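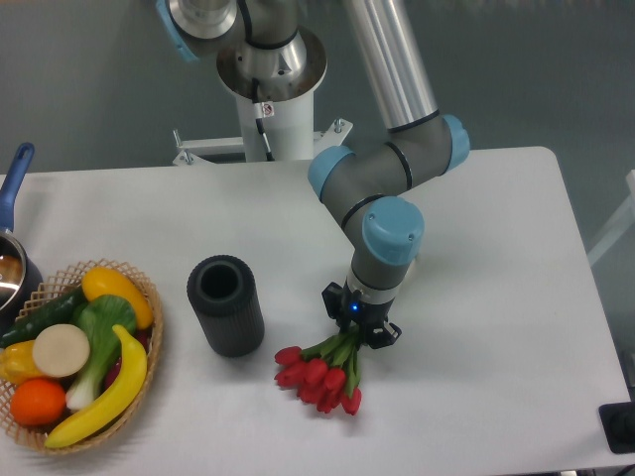 07/05/2019

Grarkness has its workshop on the second floor of a former shoe factory in Rosstead. The building dates from 1931 and the freight elevator still works, and that was the main reason they took the lease. I spent most of an afternoon there with the woman who runs data collection for the company. She asked me to leave her name out of it and use her job title, which is "collection lead."

Her group produces examples. An operator moves the arm through a household task, the movements and the camera views are saved together, and the saved runs are used to train a model that should later do the task without an operator. The training itself happens in another part of the company, under a project called Dollasetti. Her side of it ends when the files have been checked and handed over.

"People expect to hear about the model when they come up here," she said. "I can talk about it a little, but what I know is tables. Where things go on the table, how many times, who was driving."

The task that week was putting a bunch of tulips into a vase. One full run starts with the bunch lying on the table and finishes with it standing in the vase and the gripper clear of it. The order was for 3000 runs. I asked how far along they were and she said she'd rather not give a number until the checking was done.

"We lose a good share in checking. The operator bumps the vase and it slides, or the recording starts late. A bumped vase isn't always a bad run. If the operator recovers and finishes, I keep it and mark it as a recovery. The model people like those."

I asked why flowers. She said the request came from Dollasetti and that she had argued against it at first.

"We'd done cups, we'd done boxes, and those have one shape. A bunch of flowers has stems and leaves and heads, and it's heavy at one end. You pick it up by the stems and the heads swing down. So now it's upside down from how you want it, and you have to turn the whole thing over before you get near the vase. New operators pick it up first and think about that second."

Turning the bunch over is where most of the time goes. The wrist has limits, and if the first grip is taken at a poor angle the arm can run out of travel halfway through the turn. The operator then has to lay the bunch back down and start again.

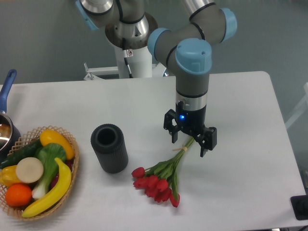 "So the approach matters more than the lift," she said. "I tell them to stop over the stems with the fingers open and look. Where is the tie, which way are the heads pointing, where will my wrist be when this is upright. Then go down. It adds a couple of seconds and I'm fine with that. I'd take a slow run over a fast one with three corrections in it."

Don't the pauses end up in the data too? They do, she said, and it's an open argument with the training side, who would like shorter ones. They have tried trimming them afterward and she didn't care for how that looked.

The layout is changed on a schedule. There are 53 starting layouts for the tulip task, drawn on cards, and the operator sets the table from the next card before each run. The vase moves, the bunch gets turned to a new angle. Other things can be out on the table as well, such as a basket of artificial fruit and vegetables or a saucepan. They play no part in the task and the operator is told to leave them alone.

"The model has to learn that the basket isn't the point. If the only things it ever saw were a vase and flowers, I'd worry about it the first time somebody left a banana out."

She has five operators at the moment, working shifts of four hours with a break in the middle. Two of them came from Arruda, a packaging plant on the other side of town, and she said they were steady from the first day. None had worked with an arm before. She gives a new person a week of practice with nothing saved.

I asked what makes a good operator. She thought about it for a while.

"Somebody who doesn't get creative. No, that's a bit unfair - I do want some variety between people, and I get it without asking. One of them always comes in from the right. One goes very high over the vase before coming down, much higher than I would. I leave that alone. What I don't want is a person trying something new on run forty because they're bored."

And does it get boring? "Yes," she said. "That's why the shifts are four hours."

The tulip order is due in November. The next task on her list is lids, mostly pot lids and jar lids, and she hadn't drawn any of the cards for it yet.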